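# About Skevitz

Skevitz builds folding cells for small garments. A cell is a table, one or two arms, a fixed camera, a wrist camera and the software that ties them together. We sell it as a kit, and we also run it as a service for customers who would rather send us clothes than floor plans.

The company started as a repair shop for packing equipment. Most of what came through the door was built for flat, stiff goods: cartons, trays, books. Customers kept asking for something that could handle children's wear, and the machines we were fixing could not do it. We stopped taking repair work in August of our second year and have worked on soft goods only from that point on.

## What we make

There are three products, each with its own manual and price list.

**Skekari** is the full cell. It ships on one pallet and needs a level floor, a standard outlet and compressed air only if you order the optional blow-off nozzle. The table is white and matte to keep glare out of the fixed camera. Dark tops are available on request – we recommend them for customers who handle mostly white cotton.

**Oda** is the software. It runs the cameras, picks the grasp points, plans the arm motion and writes the log. It can be licensed without the cell, provided the arm is on our supported list.

**Raten** is the service. You send a batch of garments, we set up the folds on our own cells, and you get back a motion file, a fold sheet and a report on every item that failed.

## Garments we handle

Skekari is rated for garments from infant sizes up to a child's size 8. Larger items fit on the table, but the arm cannot reach the far hem on all of them, so we do not quote for them. Supported types are T-shirts, leggings, pull-on pants, shorts and plain sweatshirts. Hooded items are supported in Oda but take longer to set up.

Denim gets its own section in the manual. It is stiff enough to hold a crease where you don't want one, and an elastic waist pulls the fabric out of square as soon as it is laid down. Faded areas are a separate problem. A camera that looks for edges by brightness will read a pale knee on blue cloth as a hole or as table. Oda locates the outline first and ignores contrast inside it until the hems and the waist have been found.

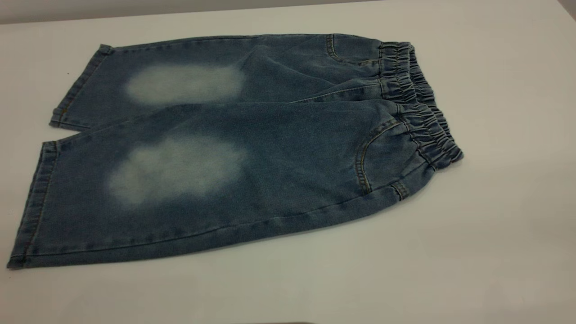
The order of operations for pull-on jeans is fixed in the current release. The waist is located, then the two hems, then the long fold between the legs. If any one of these is below the confidence limit set by the operator, the cell stops and asks for the garment to be laid down again. It does not guess. Operators can lower the limit, and the log records it when they do.

## The gripper

The standard gripper has two tapered fingers. They close from either side of the cloth, and closing force is set per fabric in Oda. The default for denim is higher than for jersey, and the default for a gathered waistband is lower than for a plain hem, as the bunched layers already give the fingers plenty to hold.

Fingers are a wear part. They come off with a hex key supplied in the kit, and a change takes one person under five minutes. After a change the finger offset must be measured again with the routine in the Oda service menu. Skipping this step is the most common cause of missed grasps reported to our support desk.

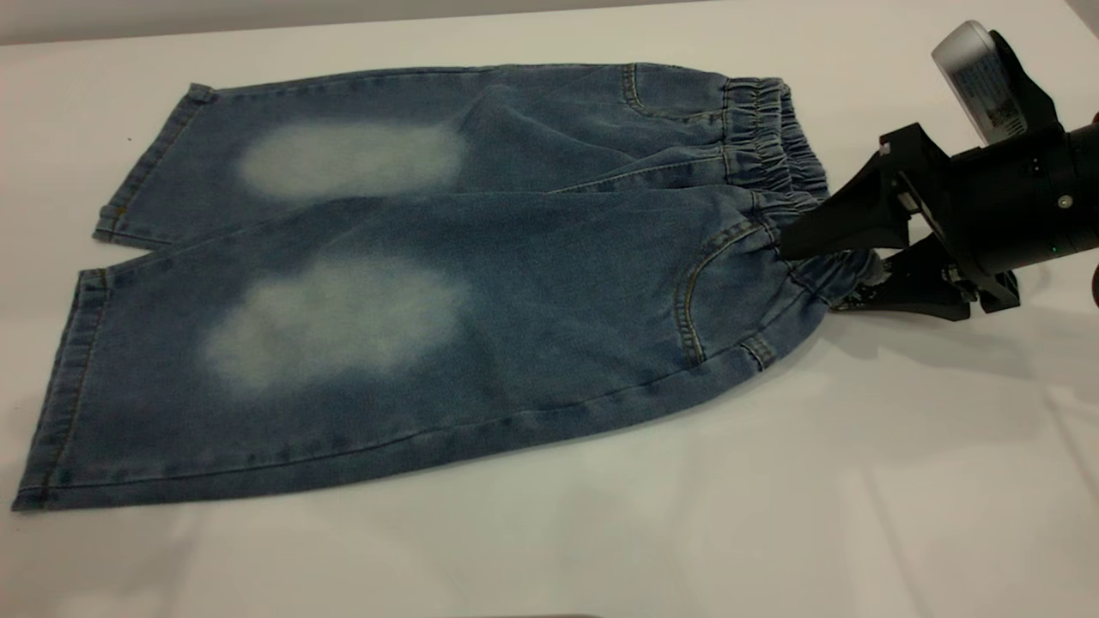 Grasp points on a waistband are chosen away from pocket openings. A finger tip that enters a pocket will lift one layer and leave the rest on the table, and the fold that follows will be wrong even though the gripper reports a good hold. Oda keeps a margin around any curved seam it finds near the waist. The margin can be edited, in millimeters, on the garment page.

## Testing

Every Skekari is run on our floor before it ships. The acceptance test is 200 folds on a mixed set of garments, done at the speed the customer has ordered. The unit passes if no more than 3 of these need an operator. The test log goes in the crate with the manual, including the failures.

We also keep a reference set of 71 garments that every release of Oda is tested against. It contains the items that have caused the most trouble in Raten jobs: drawstrings, appliqué, rough hems, very soft knits.

Wrist camera footage is recorded during all tests. Much of it is blurred while the arm is moving, and Oda discards those frames for measurement. They stay in the log with their time stamps, so a service technician can match a finger position to a motion command.

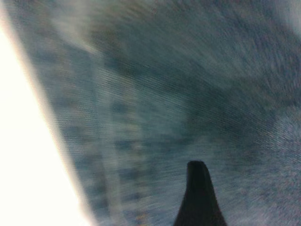 A laundry operator on the Raten plan wrote to us that the log had been more use to them than the fold itself for the first month, and asked for it in a plain spreadsheet format. They also said the stop-and-ask behavior was too frequent on leggings. The spreadsheet export is now part of Oda. The leggings limit has been changed in the default profile, and existing customers can load the new profile from the service menu.

## Where the limits are

Skekari does not unfold, sort or inspect. Garments must be laid flat on the table, front side up, by a person or by an upstream machine. Loose buttons and beads are not supported. The cell does not detect stains.

Support is by phone and email during our working hours, and remote access is only opened at the customer's request. Spare fingers, camera cables and table tops are kept in stock. The current price lists take effect on 1st April and replace all earlier ones. Quotes already issued are honored until the expiry printed on them.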